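Cellule bimanuelle Prukenwood pour petites tâches de service

Fiche d'équipement — mise à jour du 19 mars 2026

Présentation

La cellule Prukenwood est un poste de travail compact à deux bras, destiné aux laboratoires, aux centres de formation et aux services d'innovation qui souhaitent évaluer l'aptitude des machines aux tâches courantes du domicile et du commerce : présenter une carte, ranger un article sur une étagère, déplacer un flacon, remettre un plan de travail en ordre. Elle est fournie avec son châssis, ses deux bras, ses caméras et le logiciel d'enregistrement Momum.

La question posée par la plupart de nos interlocuteurs est simple : une machine peut-elle aujourd'hui assurer ces tâches sans surveillance ? La réponse de Prukenwood reste prudente. Certaines opérations sont acquises dans un environnement préparé. D'autres, d'apparence plus modeste, demeurent incertaines dès que l'objet se plie, glisse ou brille. La présente fiche distingue les deux catégories et ne saurait être lue comme un engagement de performance dans un logement ou un magasin en exploitation.

Configuration du poste

Les deux bras sont fixés sur le rail avant du châssis, chacun sur sa platine, et travaillent vers le fond de la table. Cette disposition ménage une zone commune au centre, où les deux pinces peuvent se rejoindre, et deux zones latérales réservées au stockage des objets. Les parois reçoivent un revêtement au choix du client. Les motifs chargés sont admis et même conseillés lors des essais, car un fond uni conduit à surestimer la qualité de la perception.

Le plateau est interchangeable. Les accessoires de scénario (étagère, supports, cartes imprimées, emballages) sont disposés librement par l'opérateur. Le scénario « comptoir », livré avec la cellule, repose sur une carte de restauration en deux colonnes, l'une pour les plats, l'autre pour les boissons, que les bras doivent saisir, orienter et présenter.

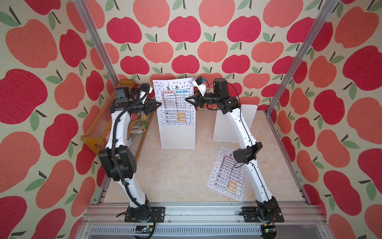
Tâches prises en charge

Les tâches ci-dessous ont été évaluées dans notre atelier d'essais, sur une campagne de 1 365 exécutions réparties entre plusieurs scénarios. Le classement tient compte de la régularité du résultat autant que de la réussite ponctuelle.

Saisie et dépose d'objets rigides. Flacons, boîtes et petits récipients de forme stable constituent le domaine le plus favorable. La cellule accomplit ces opérations de manière répétée lorsque l'objet se présente debout et dégagé sur au moins un côté. Un espacement de 3 cm entre les articles est recommandé sur l'étagère.

Passage d'un bras à l'autre. Le transfert d'un objet rigide entre les deux pinces est pris en charge. Il exige un étalonnage relatif des bras, à renouveler après tout démontage d'une platine. L'opérateur veillera à ce que la vitesse de rapprochement soit limitée dans la zone commune.

Mise en place d'un support vertical. Le redressement d'une plaque porteuse d'affichage est possible, sous réserve d'une base suffisamment lestée. En cas d'échec, la plaque doit être remise en position manuellement ; le logiciel interrompt alors la séquence et attend une validation.

Manipulation de feuilles et de films. Cette catégorie reste au stade expérimental. Une feuille de papier posée à plat offre très peu de prise. Le bras doit soulever un bord, le maintenir sans le froisser, puis accompagner le mouvement avec l'autre pince. Un film plastique ajoute une difficulté supplémentaire : ses reflets perturbent la lecture du contenu et l'estimation de la position du bord. Sur les essais comportant une feuille seule, le taux de réussite relevé est de 82 %. Aucun taux n'est publié pour les essais associant feuille et film, dont les résultats varient trop selon l'éclairage.

Prendre une feuille par le coin est un geste que l'adulte exécute sans y penser, et c'est à ce titre qu'il figure dans notre protocole. Il mobilise la vision rapprochée, la coordination des deux bras et le dosage de l'effort de serrage. Un système qui place correctement une bouteille peut y échouer plusieurs fois de suite.

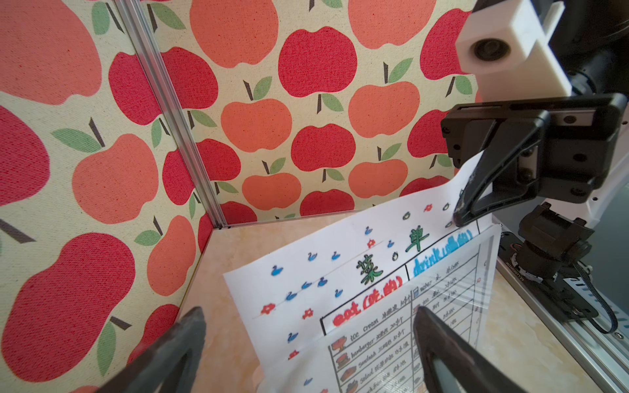 Perception et caméras

La cellule combine une vue d'ensemble fixe et des vues embarquées à proximité des pinces. La première sert à situer les objets et à contrôler l'état général du plan de travail. Les secondes renseignent l'approche finale, là où les bras masquent souvent une partie de la table.

L'expérience acquise en atelier conduit à trois recommandations. L'éclairage doit être diffus et constant pendant toute la durée d'une série. Les surfaces brillantes seront signalées dans la fiche de scénario, afin que les résultats correspondants soient analysés séparément. Enfin, l'opérateur vérifiera que les doigts de pince ne couvrent pas l'information utile au moment de la prise ; dans le cas contraire, l'angle d'approche est à revoir.

La lecture de texte manuscrit ou décoratif n'est pas garantie. Elle peut être activée à titre d'essai dans Momum, mais aucune décision de sécurité ne doit en dépendre.

Logiciel Momum

Momum assure l'enregistrement synchronisé des caméras et des articulations, la relecture des séquences et l'annotation des échecs. Chaque exécution est rattachée à un scénario, à une version du plateau et à un jeu de pinces. Les données restent sur le poste du client, sauf demande contraire formulée par écrit.

L'interface est disponible en français et en anglais. Une mise à jour prévue en avril apportera la comparaison de deux séries sur un même écran, ainsi qu'un motif d'arrêt distinct pour les objets souples. Les fichiers enregistrés avec la version actuelle resteront lisibles.

Pinces et accessoires

La cellule accepte les pinces à deux doigts de la gamme Rolik. Deux modèles différents peuvent être montés simultanément, un par bras. Ce montage mixte est utile pour les tâches asymétriques, par exemple lorsqu'une pince maintient un bord pendant que l'autre lisse ou déplace la feuille.

Les doigts sont considérés comme des pièces d'usure. Un contrôle visuel est à effectuer avant chaque série, et un jeu de rechange est inclus à la livraison. Les doigts imprimés par le client sont tolérés à condition que leur masse et leur longueur soient déclarées dans le logiciel. Les dommages résultant d'une géométrie non déclarée ne sont pas couverts.

Limites d'emploi

La cellule est un équipement d'étude et d'évaluation. Elle ne convient pas à la préparation d'aliments, au service direct du public ni à un fonctionnement sans présence humaine. Les liquides seront manipulés en contenants fermés exclusivement.

Les résultats obtenus dans la cellule ne se transposent pas directement à une cuisine ou à un comptoir réel. La hauteur des plans, le passage des personnes, l'usure des emballages et le désordre ordinaire modifient profondément la tâche. Prukenwood recommande de prévoir une phase d'essais sur site avant toute décision d'investissement — y compris pour les opérations réputées acquises.

L'opérateur garde l'arrêt d'urgence à portée de main. Aucune intervention manuelle n'est autorisée entre les bras tant que ceux-ci sont sous tension, même lorsque la séquence est suspendue.

Installation et entretien

L'installation est réalisée par la société McKinnon, partenaire de Prukenwood pour la mise en service. Elle comprend la mise à niveau du châssis, la fixation des bras, le passage des câbles et l'étalonnage initial. Le client met à disposition une table stable et une alimentation protégée.

Les câbles des bras doivent conserver une boucle libre suffisante pour couvrir toute l'amplitude du mouvement. Leur cheminement est à vérifier après chaque changement de scénario. L'étalonnage complet est renouvelé tous les 6 mois ou à la suite d'un choc. Le plateau se nettoie avec un chiffon légèrement humide, sans solvant.

Conditions de fourniture

La cellule est proposée à l'achat ou en location. La location inclut l'entretien courant et l'accès à Momum ; les pièces d'usure sont facturées séparément au-delà du premier jeu. Une demande de devis précisera le scénario envisagé, la nature des objets à manipuler et les dimensions du local.

Les établissements d'enseignement peuvent solliciter une session de démonstration dans notre atelier. Ils sont invités à apporter leurs propres objets, souples ou rigides, dans la limite de ce que les pinces peuvent saisir sans risque.

Contact : service Équipements, Prukenwood | © Prukenwood, tous droits réservés | Mentions légales | Haut de page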